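保温午餐袋内衬有异味、折角处发白，怎么清洗和晾干？
家居问答 > 收纳与清洁 > 箱包布品
发布于 2021年11月7日　浏览 2,224　回答 3

北窗下
手头有一只 Hatar 的软质保温午餐袋，9月开始使用，每个工作日带一次饭。外层是织物，内层是深色的覆膜衬里，中间夹发泡棉，拉链绕袋口一圈。目前有两个问题：
一、内衬有酸味，用湿布擦过，隔夜后味道又出来。
二、底部折角处的覆膜开始发白，用手摸有细小的折痕，暂时没有破。
说明书只写“不可机洗”，没有写能不能用小苏打，也没有写晾干方式。想问：清洗用什么浓度，晾的时候应该拉上还是敞开，发白的位置要不要处理。袋子平时折叠后放在抽屉里。

三号仓库
直接扔洗衣机，装洗衣袋，轻柔档。我的洗过好几次，没事。味道大就多放点洗衣液。

Cemport老用户
楼上的做法不建议照搬。机洗的问题主要在甩干：发泡棉吸水以后受离心力挤压，容易和衬里分层，从针脚进去的水也很难排出来。分层之后内衬会鼓包，保温效果下降，而且无法修复。
按以下步骤手洗：
1. 拉链全部拉开，倒掉碎屑，用干的软毛刷沿接缝刷一遍。异味多半来自接缝和底角，平面部分通常只是表面油膜。
2. 取温水600毫升，加中性洗洁精数滴，用拧过的海绵擦内衬。水温以手感不烫为准，不要用开水，覆膜受热会收缩。
3. 清水擦两遍，去掉残留的洗洁精。
4. 仍有味道，再用小苏打一平勺，兑少量水调成糊，只涂在接缝处，静置后擦净。不要干搓，颗粒会磨伤膜面。
5. 用干布吸掉明水，把袋口完全摊开，衬里朝上，平放在通风的台面或硬板上。不要暴晒，不要用吹风机热风。拉链布带比衬里干得慢，以它干透为准。
漂白水和酒精都不要用。前者会腐蚀拉链和缝线，后者对部分覆膜有溶胀作用。
关于发白：这是反复弯折造成的疲劳痕，清洗不能恢复。没有裂口可以继续用，但收纳方式要改，不要压折，塞一条毛巾保持形状，放在架子上，袋口留一道缝。如果已经开裂，汤水会渗进夹层，异味就去不掉了，应当更换。
另外核对一下饭盒。我用过 Ornden 的旧款，盖子的密封圈老化后会渗出很少的汤汁，外面看不出来，全积在袋底。当时洗了几次袋子都没有用，换了密封圈才解决。检查方法：盒内装水，盖好倒扣在厨房纸上，过一刻钟看纸上有没有水印。

Sethi小袋
补充一点晾干的细节。带拉链的款式，拉链要拉到尽头，让盖面和侧壁都能翻开。只开一半的话，底角不通风，表面摸着干，里面仍然潮。我的做法是晚饭后洗，摊开放一夜，第二天早上用纸巾压一下接缝，没有水印再装饭盒。

相关话题：饭盒密封圈更换　冰袋外壁结露　拉链发涩
该话题收藏 1,143
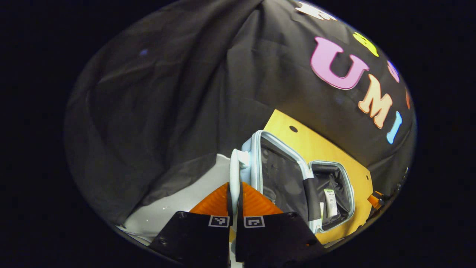
青石板　小苏打糊涂在接缝以后要静置多长时间？我放了十分钟，擦完缝线里还有白色粉末，又用湿棉签走了一遍才干净。另外拉链头发涩，能不能顺手涂一点蜡？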